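Puesta a punto de la celda bimanual para la tarea de bolsas
Notas de taller - Gruramel, línea Bednarek
Revisión del 13 de noviembre

El procedimiento cubre la preparación de la celda antes de una serie de manipulación de bolsas: puesto, pinzas, cableado y ciclo de comprobación. Se da por hecho que los dos brazos están montados y que el controlador Brarus arranca sin avisos. Si hay un aviso pendiente, resolverlo antes de seguir.
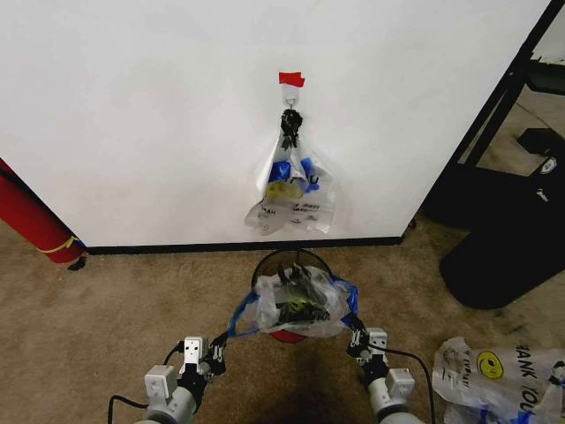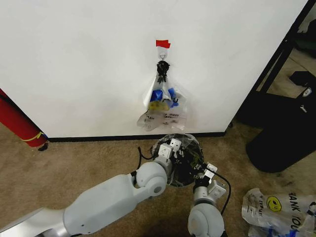

Los dos brazos trabajando con plástico frente al panel: agarre del borde de la bolsa en la papelera (primera) y sujeción del bulto envuelto entre ambas pinzas (segunda).

1. Puesto

La papelera de malla se coloca delante del panel, bajo el gancho, con la bolsa abierta sobre el borde. La cinta roja del panel es la referencia de centrado y no se mueve entre series. Si se despega, se repone en el mismo punto y se repite la comprobación del apartado 5. La bolsa colgada queda anudada y sin tocar el suelo.

Sobre moqueta la papelera se desplaza con facilidad. Conviene verificar su posición al comienzo de cada serie y después de cualquier parada.

2. Pinzas

Con el par desconectado, abrir y cerrar cada pinza a mano. El recorrido debe ser continuo. Un punto duro a mitad de carrera suele indicar restos de film en la guía: retirar con pinza fina, nunca con cuchilla.

Limpiar las caras de contacto con un paño sin pelusa apenas humedecido en alcohol isopropílico. Dejar secar antes de dar par. Una cara con grasa agarra bien un cartón y suelta una bolsa fina, por lo que el fallo no aparece en las pruebas con pieza rígida.

Fijar el límite de fuerza al 55 % en ambos lados. Con valores superiores el plástico se rasga en el borde; con valores inferiores resbala al levantar. Los dos brazos llevan siempre el mismo límite.

3. Cableado

Cada pinza tiene su cable negro, que debe formar un bucle amplio hacia el exterior del brazo. Llevar el brazo a la posición más baja de la tarea y observar el bucle: no puede tensarse ni entrar entre las dos pinzas. En octubre tuvimos una parada por un conector Claston medio salido. Desde entonces se presiona cada conector hasta notar el clic, también cuando no se ha tocado.

4. Cero de las articulaciones

Llevar los brazos a reposo y lanzar la rutina de cero, primero el izquierdo. Esperar 6 segundos entre uno y otro. Si el controlador devuelve el código 528, el codo no ha llegado a su tope: quitar par, acompañar la articulación a mano y repetir. Al segundo 528 seguido, avisar a Dariusz Zalewska y no forzar.

5. Ciclo de comprobación

a) Cerrar ambas pinzas sobre el borde de la bolsa, una a cada lado.
b) Mantener 2000 ms sin movimiento. El borde no debe deslizar.
c) Levantar despacio, los dos brazos a la misma velocidad.
d) Sujetar el bulto entre las dos pinzas, delante del panel, y mantener de nuevo 2000 ms.
e) Bajar y abrir.

Si el bulto gira en el paso d, las pinzas están a distinta altura. Corregir el desfase en el brazo derecho - el izquierdo se usa como referencia - y repetir desde a.

6. Registro

Anotar límite de fuerza, códigos recibidos y cualquier cambio de bolsa. El grosor del plástico varía entre lotes y obliga a repetir los apartados 2 y 5. Las hojas se entregan a Weronika Sadowski al cierre del turno.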